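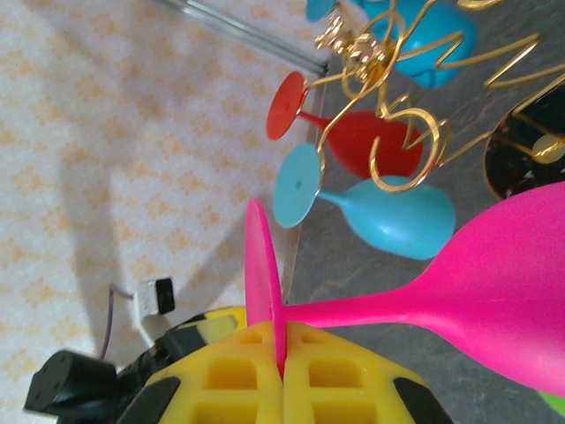 Gripping the pink glass by the foot, seen from the wrist camera

Fudby Maker Help > Clubs and Competitions > Robot Arms

How do you get a gripper to pick up stemmed glasses that are lying down?

Siriporn Srithong

Hi everybody! I help out with the after-school robotics club in Druvgate and we are having the best time with our two-arm table, but we've hit a snag and I'd love some ideas before September.

We entered the Boonyarit tabletop challenge, junior division. The task is called Clear the Party. You get a heap of stemmed glasses in different colors lying on their sides, with a gold wire holder tangled up in them, and the arms have to pull each glass out and stand it on its foot. You have 60 seconds per glass and you lose points if the holder gets dragged past a line. The kids picked it because it looked the most fun. It is also the hardest one on the list, of course!

We drive the arms by hand first and record it, then train on the recordings. The kids have made 589 recordings so far (they keep the tally on the whiteboard and are very proud of it). When a student is driving, it goes pretty well. When the arm is running on its own it does great with a glass that has some space around it and gets lost near the wire.

The fight in the club right now is foot or stem. Half the kids want to grab the thin edge of the foot, since it slides into the gap between the finger pads so nicely. The other half say the stem is the only place you can hold and still turn the glass upright without letting go. I change my mind every week.

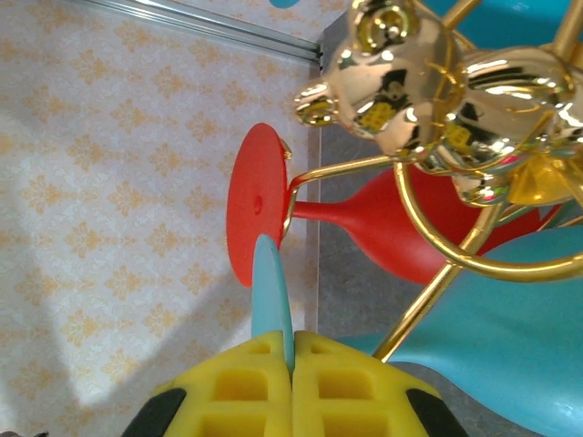
Our second problem is what the wrist camera can see once the gripper is holding something. We practice with the glasses really jammed together on purpose, and the students noticed that the arm starts to wander right after it closes its fingers. I think I see why. The slender teal piece between the fingers sticks up right over the lower part of the red foot, so if red is what you want next, a good bit of your target is covered. Then there's the shiny gold ornament on the holder, which reflects everything near it, yellow included, and I wonder if that is confusing things too.

We do have a camera that looks at the whole table, and in that one you can tell the colors apart easily. But it is too far away to help much with the wire.

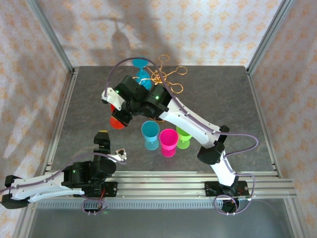 Red up in the right arm, with blue, magenta and green on their feet

So: foot or stem? And is there a trick for the camera being blocked? We practice in a small box with printed wall panels, if that matters. The students are middle schoolers, so easy-to-explain answers get extra love from me.

Berex

Oh this is a great project, I want to come play with it!

My vote is foot first, then switch to the stem. We did a similar thing with plastic flowers two years ago and spent forever arguing about the one right place to grab, when what we needed was two grabs. The first one only has to get the thing out of the pile. The second one is for turning it.

With your glasses I would try it like this. Close on the edge of the foot with the fingers lined up flat to it, the way you have it with the pink one. Pull straight back along the line of the stem, slowly, and keep low over the table. Once the glass is out in the open, let go, back up a little, and come down over the stem. Then lift and rotate. The foot grip is strong for pulling but it is lousy for turning because the bowl wants to swing around and the pads let it.

Do the two parts as separate recordings! I can't say this loud enough. We had everything in one long recording and the arm would sometimes skip the letting go and try to stand the flower up from the first grip. When we split it, we went from a mess to 20 good ones out of 21 in a single afternoon and the kids screamed so loud the librarian came in.

Also, your arms can share the job. If the wire starts to move when one arm pulls, the other one can come over and hold the holder down. Check the rules first, but if they allow two arms on the table I'd expect this to be fine. It's harder to drive (we put one student on each arm and had them talk to each other the whole time) and it looks super cool to the judges.

About time, 60 seconds is plenty for two grabs if you don't wander. Have someone call out the time during practice so the drivers get used to it.

gripfan_nell

stem. always stem. the foot slips

we use a bit of tape on the fingers, check if your rules let you

Mr. Okafor's Robot Room

I'll take the camera part since Berex covered the gripping so well.

Your guess about the blocked view sounds right to me. A camera on the wrist is wonderful until the fingers close, and then whatever you are holding goes wherever the camera goes. The easiest fix is to choose the next glass before you grab the current one. Use the far camera for choosing, because color is all you need there, and use the wrist camera only for the last little stretch. Our students call it "look big, then look small" and they remember it.

Second thing, go back through those recordings and look at how many start with the heap in the same spot. When we did this we were embarrassed. The students had a favorite arrangement and they kept rebuilding it without noticing. Turn the holder a different way between runs, swap the colors around, put the hard glass at the bottom for once. I'd take a hundred messy, different starts over a huge stack of the same one.

On the shiny gold part, don't hide it. If it's going to be there at the competition, the arm should see plenty of it now. Same with shadows. I can see a big one on your back wall from the arm and the cup, and it is going to move every time the arm does. Record some runs with the room lights on and some with the blinds open so a new gym with new lighting isn't a shock.

One small question back to you: do your drivers watch the camera screens while they drive, or do they look straight at the table? If they look at the table, they can peek around things the robot can't. Try a few runs where the driver only gets the screens. They will hate it for ten minutes and then they'll start moving the wrist around to get a better view, and those are lovely recordings to learn from.

Good luck to Druvgate, and please post the results in the Boonyarit thread when you have them!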